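How I compare two hand-held grippers at home

I get asked a lot how I test a new gripper before I trust it with a long recording session, so let me write it down properly. You don't need a lab for this! A table, a bag of cheap knit work gloves and a free evening will do.

Start with the fingers. Squeeze the handle all the way, let go, and watch whether both fingers come back together. Do it 90 times (put some music on). If one side starts to lag, tighten the jaw screws a little and go again.

Next comes the glove test, my favorite. Gloves are floppy and stretchy and they hide a weak grip really badly, so you see trouble fast. Pick one up by the wrist end, hold it upright for 6 seconds, then put it down flat. Now pick it up by the fingers, which is a lot harder – the yarn likes to bunch up in the jaw. Swap hands and do it all over, as your weaker hand always tells a different story.

When you have 2 grippers, run them side by side, one in each hand. My friend Gwilym Yorath thought this was silly until he tried it and felt the difference in the springs right away.

Write down every drop as it happens, with a word or two on why. "Slipped at cuff" is plenty. I keep mine in a paper notebook.

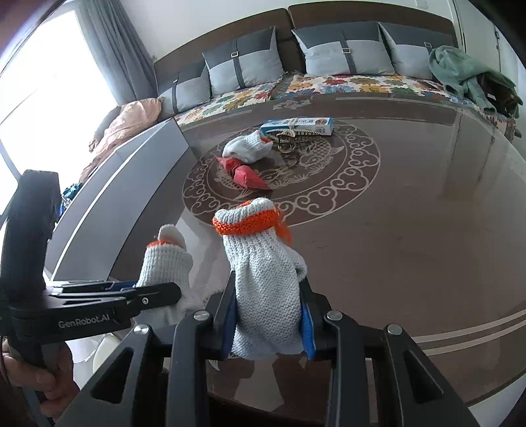

Once the gloves feel easy, move on to thinner stuff like socks or a dish towel, and go slower than you think you need to. I'll cover cleaning the finger pads next time.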